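Reseña: cuaderno de fichas Ellora para español como lengua extranjera, niveles A1 y A2

Viernes, 28 de junio de 2019
Por Dayana Cabrera

Ellora es un cuaderno de fichas fotocopiables para la enseñanza de español a adultos y adolescentes. Lo publica Brarnemach en formato encuadernado con espiral y en PDF. La edición revisada contiene 100 fichas, un solucionario y una tabla de correspondencias con los contenidos gramaticales de cada nivel. Lo he utilizado durante un curso completo, desde noviembre, con dos grupos de A1 y uno de A2, el mayor de 26 alumnos.

Organización del material

Las fichas se agrupan en 5 bloques: presentación personal, vivienda y entorno, rutinas, compras y pasado reciente. Cada ficha ocupa una cara y sigue un esquema fijo: muestra de lengua, actividad de reconocimiento, actividad controlada y una tarea breve de producción. El código de la esquina superior derecha indica bloque, nivel y duración estimada. La duración resulta fiable en los tres primeros bloques. En el cuarto se queda corta de forma sistemática; la ficha de cantidades y envases, prevista para veinte minutos, me ha ocupado casi toda una sesión en los dos grupos de A1. 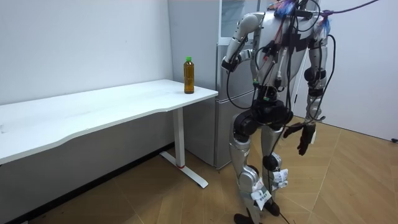

El orden dentro de cada bloque es por dificultad léxica, no gramatical. Esto obliga a consultar la tabla de correspondencias antes de programar. Un ejemplo: la ficha 31 trabaja los muebles con "hay" y "está", pero la distinción entre ambos no se presenta hasta la 34. Quien siga la numeración tendrá que adelantar la explicación o aceptar errores durante tres fichas.

Contenido gramatical

El tratamiento de ser y estar es correcto y sobrio. Se limita a identificación, origen, localización y estado, y deja fuera los adjetivos que cambian de significado con uno u otro verbo. Me parece una decisión acertada para A1. En A2 se echa en falta al menos una ficha dedicada a ellos.

Los pronombres de objeto directo aparecen en el bloque de compras con diálogos cortos ("¿Lo quiere en bolsa?", "Las pongo en la caja"). Las frases suenan naturales y el pronombre tiene siempre un referente claro en la línea anterior. Los de objeto indirecto están peor resueltos: dos fichas para todo el nivel A2, una de ellas casi mecánica.

El contraste entre pretérito perfecto e indefinido se plantea según el uso peninsular. Una nota al pie menciona la variación americana en dos líneas. Con alumnos que estudian para trasladarse a Bogotá o a Lima, la nota es insuficiente y el docente debe preparar material propio.

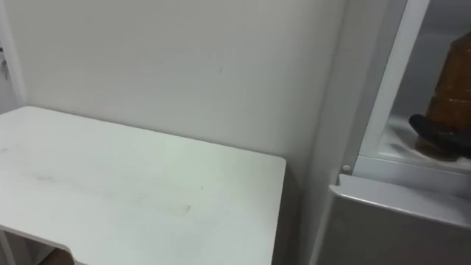
Léxico e ilustraciones

El índice léxico recoge 300 entradas con remisión a la ficha donde aparecen por primera vez. He encontrado cuatro remisiones erróneas, todas del bloque de vivienda. Las ilustraciones son dibujos de línea en blanco y negro, con trazo suficiente para soportar la fotocopia de fotocopia. Las preposiciones de lugar se practican con objetos domésticos corrientes y el alumno escribe la frase completa, sin banco de palabras. En A1 conviene añadirlo a mano, sobre todo para "al lado de", "junto a" y "enfrente de", que el cuaderno mezcla en la misma actividad sin haberlas separado antes.

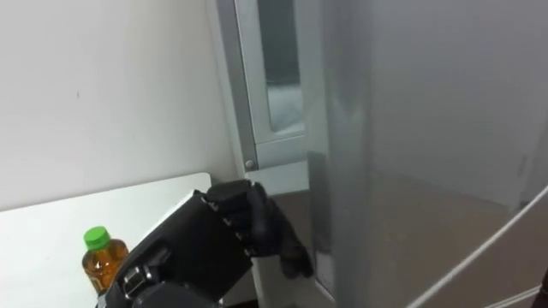
La botella de tapón verde está sobre la mesa, a la izquierda de la mano.

Rocío Marulanda, que imparte el mismo nivel en horario de tarde, resolvió el problema recortando la ficha en dos mitades y pasando la segunda al día siguiente. He adoptado la misma solución y los errores de régimen ("enfrente a", "al lado la") han bajado en las redacciones de final de unidad.

Comparación con Flitex

Flitex es el otro cuaderno disponible en nuestro departamento. Tiene más actividades de interacción oral y menos control gramatical. Sus fichas requieren tarjetas recortables, lo que añade preparación. Ellora se usa tal como sale de la fotocopiadora. Para un curso intensivo elegiría Ellora; para un taller de conversación, Flitex. El solucionario de Ellora incluye variantes aceptables en las actividades abiertas, y el de Flitex solo da una respuesta por ítem. 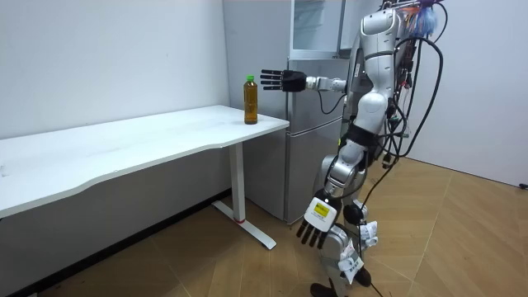 Formato y versión digital

La espiral permite abrir el cuaderno plano sobre el cristal. El papel es mate y admite lápiz y bolígrafo, pero el rotulador traspasa. El PDF lleva marcadores por bloque, aunque no por ficha, y los campos no son editables. Los audios se descargan aparte, sin numeración coincidente con la de las fichas: el audio 12 corresponde a la ficha 19. Hice una hoja de equivalencias y la tengo pegada en la contracubierta.

Valoración

Material sólido para práctica controlada, con buena progresión léxica y una secuencia gramatical que exige reordenación. Lo recomiendo como complemento de un manual. Como único material de curso no lo usaría, por la escasez de comprensión auditiva y de textos de más de diez líneas.

Puntos por corregir en la próxima edición: remisiones del índice, numeración de los audios, ficha de cantidades y envases dividida en dos.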